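Prumeck Forum > Grippers and Tooling > Written rules for approach height and finger wear

oltow_bench wrote:
We're rewriting our cell rules and I want other people's numbers. Ours says: open fingers fully before the final approach, handle between the tips, no contact until the close command. Finger inspection every 500 cycles. Wrist view from a paddle pick, before the close:
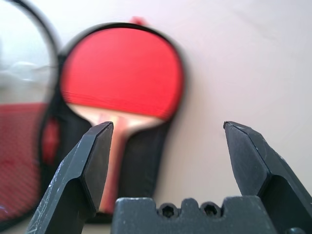

Re: Written rules for approach height and finger wear

tapia665 wrote:
Your left tip is nearly on the handle and the right one has plenty of room. I'd fail that under our rule, which is centered before close. Also, the left finger has a lot more scratches than the right. I'd go to 320 cycles.

oltow_bench wrote:
Centering is fair, I'll add it. I don't agree on the interval. Scuffs are cosmetic until they change the grip face.

gridlock13 wrote:
Then write down what counts as a change. "Inspect" with no limit means every shift decides for itself. The Zakano template has a reject line for each finger face – copy that part.

tapia665 wrote:
Agree on the limit. Still say 500 is too long when one side is wearing faster.

oltow_bench wrote:
OK. Centering check goes in, reject limit goes in, 500 stays until the July review.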